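I put off replacing our grout brush for the better part of a year, which anybody who has seen our back hallway will tell you was a mistake. The old one was a hand-me-down from my aunt with half its bristles gone flat, and I had convinced myself that elbow grease would make up the difference. Then in March my neighbor Genowefa Kurek came over for coffee, took one look at the bathroom wall, went home and came back with her Pacheco long-handled grout scrubber. She let me keep it for a weekend and I ordered my own that same Tuesday!

So, the Pacheco. It comes in a flat box with the handle in 2 pieces, plus a stiff narrow head, a softer wide head, and a little rubber squeegee I didn't expect to like. The pieces screw together and there's a locking collar that you turn until it clicks. Mine was a bit gritty out of the box and I had to take it apart and wipe the threads, but it has been fine ever since. The handle is light, lighter than I'd have guessed from the price, and it has a foam grip that is wide enough for my hands (I have big hands, and most cleaning tools seem to be made for children).

The stiff head is the reason to buy this thing. The bristles come to a V shape, so they sit down in the grout line and stay there while you push. With my old brush I spent half my time skating across the tile and cleaning the part that was already clean. I used it with plain baking soda and water on the shower floor, let the paste sit 14 minutes while I folded towels, and the lines came up the color I remember from when we moved in. I called my husband in to see. He was polite about it.

If your tile is the big square kind with thin pale lines between, you'll want the stiff head for nearly everything, and I'd work in long strokes down one row before starting the next.

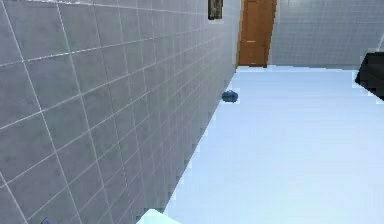 *Large gray squares with bright white grout.*

The wide head I'm less sure of. It's meant for the tile faces, and it does the job, but a cloth does it too and you can wring out a cloth. My cousin Unai Collado has the same set and swears by the wide head for his shower door, so maybe I just haven't found my use for it yet. The squeegee, on the other hand, lives in our shower now and has quietly become the thing I reach for most.

I did try one other before settling, a battery-powered Fultisa that I found marked down. It spins nicely and makes you feel very modern, but it's heavy to hold above your shoulders and it flung baking soda on my glasses, my hair and the dog. I sent it back. For floors only, and for somebody with sore wrists, I could see it being worth another look.

A few gripes about the Pacheco, to be fair. The hole for hanging it is too small for an ordinary hook - I ended up tying a loop of string through it. The spare stiff heads are sold only in pairs, and the first one I had started to splay after 8 good cleanings. And the instructions are one folded sheet with drawings so tiny I needed the flashlight on my phone.

Still, I'd buy it again tomorrow, and I've already ordered one for my aunt, who doesn't know it yet. Four stars out of five, and the string loop works great.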